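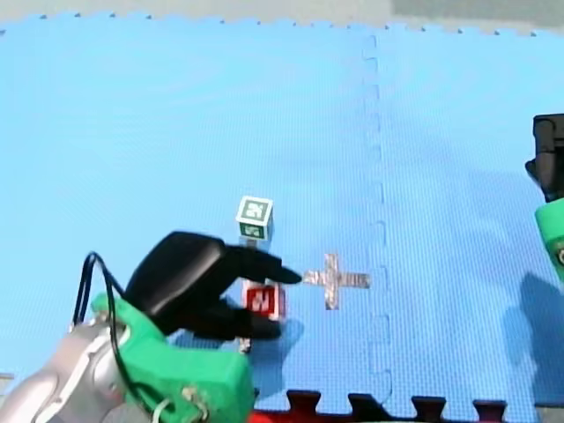 图3-1 蓝色拼接式泡沫地垫及两片之间的接缝

第三章 安放与首次使用

本章适用于Brokiser 456水阻划船机的家用版。商用版的导轨长度和水箱支架不同，请查阅随机附带的另一册说明书。开始之前请确认第二章的开箱清点已经完成，缺件或水箱外壳有裂纹时不要继续安装，先与购买处联系。

安装全程需要两名成年人。水箱总成较重，单人搬抬容易碰伤卡扣。所需工具都在工具袋内：5毫米和6毫米内六角扳手各一把，双头开口扳手一把，手动虹吸泵一支，量杯一只。水平尺需自备，手机上的水平仪软件也可以用。

3.1 选择位置

机器展开后长2.1米，宽0.6米。前端（水箱一侧）离墙至少留出0.3米，后端至少留出0.6米，两侧各0.5米。划到行程末端时上身会向后仰，身后有书架、暖气片或门的，后端应再多留一些。

1. 避开阳光直射。水箱长时间受日照，水容易变绿，透明外壳也会发黄。朝南的房间请拉上窗帘，或者把水箱一端朝向背光的墙。
2. 室温应保持在5度以上。水箱有水时，车库、阳台等冬季可能结冰的地方都不能放置本机。
3. 检查地面是否平整。前后高差不超过5毫米时可用后脚调节钮补偿，超过时换一个位置。
4. 确认附近没有地漏盖、电线槽或松动的木地板。
5. 铰链门先开合一次，确认门扇不会扫到导轨。

注意：不要将机器放在地暖分水器正上方。

楼上住户请留意，本机的噪声主要来自叶轮搅水和座椅滚轮。水声传得不远，滚轮的振动会沿导轨传到楼板。混凝土楼板一般不需要处理；木结构楼板建议将机器横跨在龙骨上，后脚落点尽量靠近承重墙。

3.2 地面保护

前脚和后脚都带橡胶垫，可以直接放在瓷砖、水泥和强化地板上。实木地板、软木地板和浅色乙烯基地板上请另加地垫，黑色橡胶长期接触这几种材料会留下印迹，擦不掉。

地垫不随机附送。整张的健身器材垫和拼接式泡沫垫都可以使用，厚度以6至12毫米为宜。再厚的泡沫垫受压后回弹不均，座椅滚动时机身会轻微左右晃动。长绒地毯上不要直接安放。

使用拼接垫时：

1. 拆开包装后平放一夜，让卷曲的边角自行展平。
2. 从房间里最直的一面墙开始铺，先排好一列再排第二列。
3. 齿口对齐后用手掌由中间向两端压实，不要用锤子敲。
4. 四周如配有收边条，最后再装。
5. 机器的四个脚应落在整片上，不要压在接缝处。位置不合适时移动地垫，不要拖动机器。

新泡沫垫气味较重的，开窗通风几天再使用。清洁时用拧干的布蘸中性清洁剂擦拭，地垫完全干透后才能把机器放回去。

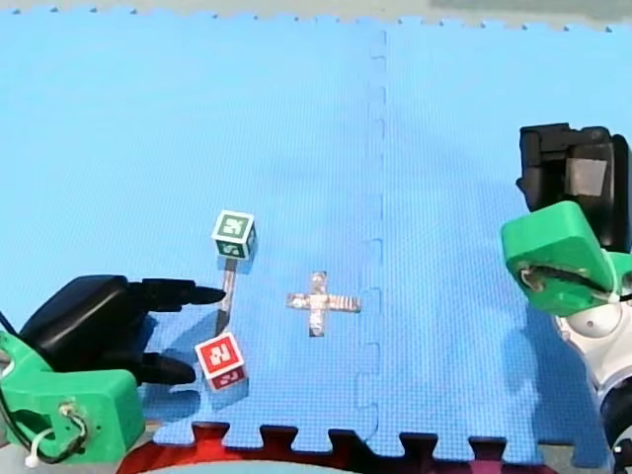 3.3 组装机身

下列步骤中的零件编号与零件表一致。所有螺栓先用手拧入三到四圈，全部就位后再用扳手按对角顺序拧紧。

1. 将水箱总成（A）连同下面的泡沫托一起放到地上，标有箭头的一侧朝向使用者。
2. 一人扶住水箱，另一人将左导轨（B1）插入水箱支架左侧的槽口，听到咔嗒声为止。右导轨（B2）按同样方法插入。
3. 取出袋号为2的8颗M8螺栓，每侧四颗，穿过支架侧孔，套上弹簧垫圈后用手拧入。弹簧垫圈在外，平垫圈在内，顺序不能颠倒。
4. 将座椅（C）从导轨后端推入。座椅滚轮共两组，大轮在上，小轮在下。推入时如有卡滞，先检查导轨内是否还留有运输用的泡沫条。
5. 装上后横梁（D），拧入袋号为3的螺栓。
6. 装脚踏板（E）。脚踏板的五个孔位对应不同的鞋码，初次安装请选中间孔位。
7. 按对角顺序拧紧第3步和第5步的全部螺栓。M8螺栓的拧紧力矩为18牛·米，没有力矩扳手时，拧到弹簧垫圈压平后再转四分之一圈即可。
8. 撤去泡沫托，检查四脚是否都着地。若有一脚悬空，转动后脚调节钮，顺时针升高，逆时针降低。

小心：第4步推入座椅时，手指不要放在导轨上沿。

拉带在出厂时已经穿好，末端用红色扎带固定在手柄托上。扎带要等到3.5节再剪断。提前剪断后拉带缩回水箱支架内部的，请按附录C的方法取出，不要拆水箱上盖。

3.4 注水

本机使用自来水。硬水地区（烧水壶里经常结白垢的地方）请用蒸馏水或纯净水，矿物质沉积后会在水箱内壁形成一圈白线。不要使用矿泉水、雨水或含有香精的水。

水位决定阻力的基础手感，标尺贴在水箱侧面。标准水位是17升，对应标尺上的粗线。初学者和身材较小的使用者可以从低一格开始，习惯以后再加。超过最高刻度会从注水口溢水，由此造成的损坏不在保修范围内。

1. 取下水箱顶部的橡胶塞。
2. 在机器旁边放一只干净的水桶，装满冷水。桶要放得比水箱高，放在凳子上最方便。
3. 将虹吸泵的硬管插入桶底，软管插入注水口，深度不少于10厘米。
4. 拧紧泵顶的小阀，挤压红色手球，待水流连续后松手。
5. 水面接近所需刻度时打开小阀，水流停止。差一点的部分用量杯补足。
6. 放入一片净水片。净水片只有在水里才会溶解，不要先在杯子里化开再倒。
7. 塞回橡胶塞，用干布擦净外壳和地面。

注意：净水片应放在儿童和宠物够不到的地方。皮肤沾到粉末时用清水冲洗。不要用泳池氯片代替，浓度过高会使叶轮轴的密封圈变硬。

净水片平时每六个月加一片。水略微发绿时可提前补加一片，并把机器移到较暗的地方，通常几天内会恢复清澈。补加后一周仍然浑浊的，请按6.2节换水。

3.5 装显示器和手柄

显示器使用两节五号碱性电池，不随机附送。充电电池电压偏低，屏幕可能在划行途中变暗，不影响计数。

1. 打开显示器背面的电池盖，按标示的方向装入电池。
2. 把传感器线从支架上方的圆孔拉出，插头对准缺口插入显示器底部的插座。插座有防反设计，插不进去时转半圈再试。
3. 将显示器卡在立柱上，角度以坐在座椅上能看清为准。
4. 多余的线塞回圆孔，不要留在外面晃动。
5. 一人握住手柄，另一人剪断红色扎带。握手柄的人慢慢向前送，让拉带收回到自然位置，再挂到手柄托上。

屏幕亮起后会依次显示全部笔画、软件版本和零点画面。版本号以4开头的为本手册对应的版本。版本号以3开头的，菜单顺序与下文不同，请在盒内找黄色的补充页。

设置单位：长按“模式”键直到数字闪烁，用上下键选择米或英里，再按一次“模式”键保存。设置时钟的方法相同，位于第二项。时钟只用于记录每次训练的开始时间，不设置也能使用。

如果屏幕没有显示：

检查电池方向和触点上的透明绝缘膜。绝缘膜很薄，常有人没有注意到。
检查传感器插头是否插到底。
换一组新电池。
仍无显示的，记下机身底部的序列号，联系服务部门。

3.6 首次试划

试划前先让机器静置一刻钟，使注水时带入的气泡浮到水面。气泡未散时叶轮会发出断续的咕噜声，属于正常现象。

1. 坐上座椅，双脚放入踏板，绑带压在脚掌最宽处，松紧以脚跟能抬起为宜。
2. 双手握住手柄，手腕放平，手臂伸直。
3. 先不加力，拉动手柄十次，感受拉带是否顺畅。拉带应始终平展，没有拧转。
4. 用双腿蹬出，身体略向后倾，最后手柄拉到肋骨下缘。
5. 回程顺序相反：先伸手臂，再向前倾身，最后屈膝。回程时间约为拉程的两倍。

初次训练以3000米为上限，速度不限，中途可以休息。显示器在停止划行五分钟后自动暂停，再次拉动即继续计数。有心血管疾病、背部伤病或正在怀孕的使用者，请先征求医生的意见。

划行时座椅有规律的轻微咔嗒声，多半是滚轮上的保护膜没有撕净。 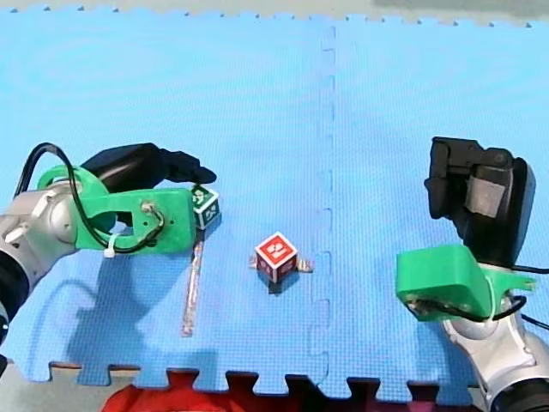
撕净以后声音还在，把座椅推到导轨后端，翻看滚轮表面有没有沾上包装碎屑，用微湿的布擦掉即可。导轨不需要上油，任何润滑油都会使滚轮打滑并吸附灰尘。首次使用满一周后，应按3.3节第7步的方法重新紧固一遍全部螺栓，此后每三个月检查一次。木制导轨随季节略有胀缩，冬季供暖开始时螺栓松动一点是常见的，补拧即可，不要加用螺纹胶。

划行时听到金属摩擦声、看到水箱下方有水迹，或手柄松开后拉带不能自行收回，应立即停止使用。水迹可能只是注水时洒出的，擦干后隔一小时再看。如果又出现，用虹吸泵将水位抽低到最低刻度以下，再联系服务部门。

3.7 直立收纳

本机可以竖起存放，水不必放掉。竖起前确认橡胶塞已经塞紧，座椅已推到水箱一端。

1. 站在机器后端，双手握住后横梁。
2. 屈膝，背部挺直，平稳抬起，边抬边向前走，直到机身竖直。
3. 轻推机身，确认它稳稳立在水箱支架的平面上。
4. 家中有儿童的，用随机的织带把导轨上端固定在墙上的挂钩上。挂钩应打入墙体或龙骨，石膏板上的普通膨胀管承重不够。

放下时按相反顺序进行，全程握住后横梁，不要让它自由落下。竖放期间水面会高于平时的刻度线，不必抽水。放下后要等水面平静再读刻度。

警告：不要把衣物挂在竖起的导轨上，机身重心会前移。

要将机器移到另一个房间时，可借助前端的两只小轮推行。门槛高于2厘米的地方需要两人抬过去。上下楼梯前必须把水抽干。

3.8 安装检查表

安装完成后请逐项核对，并将签好字的这一页与发票放在一起保管。

四脚着地，机身不晃动
螺栓已全部拧紧
水位在所需刻度，橡胶塞已塞紧
已放入一片净水片
拉带平展，收回顺畅
显示器读数正常
前后及两侧留空符合3.1节的要求
一周后紧固螺栓的日期已记下

3.9 服务与备件

净水片、拉带、滚轮组和传感器可以单独订购，订购时请写明型号和序列号。小件由Bondthorpe仓库寄出，水箱外壳等大件由Anstead仓库发货，运费另计。需要看样机或当面退换的，可到Whiteley门店，每周三休息。

保修期内请勿自行拆开水箱上盖或传感器外壳。来信请注明“家用划船机”，由技术支持Colin Penrose收。附上故障处的照片和购买凭证复印件，能省去一次往返询问。

水箱的彻底清洗和换水见第六章，训练程序的设置见第四章。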